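Paid participants wanted: teach our surgical robot to sew
Dredley lab, Utville
November 2021

Hi! I run the teleoperation room at Dredley, and I'm looking for 12 people with steady hands and a decent amount of patience to come and drive our suturing setup. You sit at a console, you move two hand controllers, and a pair of small robot arms copies you on a practice pad. Everything you do gets recorded, and we use the recordings to train a program that we hope will one day tie a stitch on its own. Right now it ties something closer to a shoelace in a windstorm, so we could really use your help.

Who I'm looking for

You don't have to be a surgeon. Surgical residents, vet techs and nursing students are all very welcome, but so are people who sew, tie fishing flies or fix watches (one of the best drivers we had last January was a quilter, and she was fast!). You do need to be 18 or older, comfortable sitting for a while, and able to see well up close, with glasses or contacts if you wear them. Left-handed folks, please write in, I'm short on you. If you get queasy on 3D displays, this probably isn't the one for you.

What you'd be doing

You'd come in for 3 sessions, each roughly two hours with a break whenever you want one. The first is mostly practice: picking up the needle, passing it from one gripper to the other, getting used to the fact that you can't feel the thread pull. After that it's interrupted stitches along a straight cut, over and over, at your own pace. Please don't try to hide your mistakes. If you drop the needle or a knot comes out ugly, just keep going and fix it the way you naturally would, because the recoveries are some of the most useful recordings I get. I'll be in the room the whole time and I'm happy to talk or to keep quiet, whichever you like.

Your view at the console, partway along a cut with four stitches tied and the lower right stretch still open:

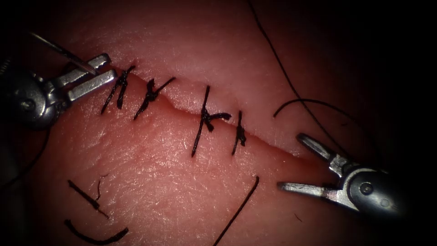
Pay and practical stuff

You get paid at the end of each session, plus a bonus if you finish all of them. Parking is free behind the Janau building, and the Chu Street bus stops right out front. We're in room 608, up the elevator and to the left. Bring a sweater, it gets chilly in there.

How to sign up

Stop by room 608 or leave a note with the Dredley front desk. Tell me which hand you write with, what kind of fiddly handwork you've done, and whether mornings or afternoons suit you better. I'll get back to you with a start time and the consent form so you can read it at home first.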